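Unit 6. Small goods at the counter: trays, racks and tiered organizers

Handout for the course Shop Practice 1, Stanum site
Version 2020-12-10

Please read sections 6.1 to 6.4 before the practical hour. Section 6.5 is homework and is collected in January.

6.1 What we mean by small goods

In this course, small goods are all articles which a customer can close in one hand: chocolate bars, lip balms, small bottles, single packs of cookies, little boxes with tablets or mints. They are sold mostly near the place of payment. The customer did not come to the shop for them, and he or she decides in a few seconds. For this reason the arrangement of small goods is a separate subject from the arrangement of shelves, which we had in Unit 5.

Two difficulties come back every year in the written work. First, students treat the counter as a short shelf. A shelf is seen from the front, but a counter is seen mainly from above, by a person who stands. The face of the product which matters is then often the top or the long side, and it can be the cap of a bottle. Second, students fill all the surface. The counter must also serve for paying, for packing and for putting down a bag.

6.2 The three kinds of holder

Flat tray. A tray has a low rim and no divisions. It is good for articles which change often, and for returned articles that wait to be put back. Goods on a tray slide when the tray is moved, so we do not use it for round things. A tray may also stay free, as a place where the customer puts coins or keys.

Rack. A rack holds articles of one shape, side by side. Tubes and small cylinders belong here. The advantage is that a missing piece is noticed at once. The disadvantage is that one rack serves one size only - if the supplier changes the diameter, the rack is of no use.

Tiered organizer. It has several levels and is divided by partitions. It can hold articles of different shapes together, and each one keeps its own place. Clear material is preferred, as the partitions do not hide the goods. But clear material also reflects the lamps. Always look at the organizer from the side of the customer and move it a little if the glare falls on the labels.

A tabletop for practice does not need many articles. A Snickers bar can have the upper compartment, small bottles can lie lower down, and the red cylinders go to a rack of their own, with the tray kept empty.
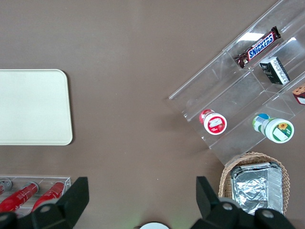

Stoica asks whether the bottles would not be better standing, as a bottle on its side looks to the customer like a bottle which has fallen. It is a fair objection, and in the older version of this handout we had the rule that all bottles stand. The rule was changed for two cases. If the compartment is lower than the bottle, there is no choice. And if the cap carries a printed picture, the bottle may lie with its cap toward the customer, on condition that all bottles in this compartment lie in the same direction. In every other case Stoica is right and the bottle stands.

6.3 The order of work

Clear the counter fully and wipe it. Clean also the organizer, inside the corners, with a soft cloth. Do not use paper on acrylic, it leaves fine scratches which cannot be removed later.

Put the holders first, without goods. The highest one goes to the back or to the side, never between the customer and the person who takes the payment. Turn it a little if you wish; a diagonal position is allowed when the labels can be read better in this way.

Then put the goods, beginning from the upper level. Long articles such as bars are placed so that the name is read from left to right, or upward. Never downward. Boxes are placed with the printed name to the customer and the barcode to the side or to the back. Articles which can melt are kept away from the lamp and from the cash register, which gives more warmth than students think.

The rack is filled last. Printed sides are turned up, and all caps point in one direction.

When you finish, go to the other side and look. Change at most two things. If more than two things are wrong, please begin again from the empty holders - small corrections one after another take longer.

6.4 Figures from the Pilivthorpe exercise

The Pilivthorpe exercise was made by the previous group with a counter model from Callilard. The width of the model is 1000 mm, and the free part for payment must be not less than 628 mm. This number looks strange. It comes from the width of the Callilard payment mat with its border, and we keep it so that the results of different groups can be compared.

What remains is 372 mm for all the holders together. The organizer of the exercise needs 200 mm when it stands straight, and more when it is turned. Students who turn it must therefore calculate again if the tray and the rack still have enough place. Please measure the turned organizer from its outermost corner to the other outermost corner, parallel to the front edge of the counter.

For a complete arrangement, from the empty counter to the last article, a beginner needs roughly 15 minutes. The time is not graded.

6.5 Homework

a) Choose a counter in a shop near your home. Make a simple drawing from above, with the holders and the free part. Ask for permission before you measure anything.

b) Write for each holder which kind it is (tray, rack, organizer) and which articles it carries. If a holder does not belong to any of the three kinds, describe it in your own words.

c) Find one article which in your opinion has the wrong place. Say where you would move it and what must be moved away for this.

d) Explain in half a page if you agree with the rule on lying bottles in section 6.2. Both answers are accepted when they are well supported.

Drawings in pencil are fine. Write your group number on each sheet, also on the drawing.

Words to know for Unit 7: facing, stock depth, rotation, shrinkage.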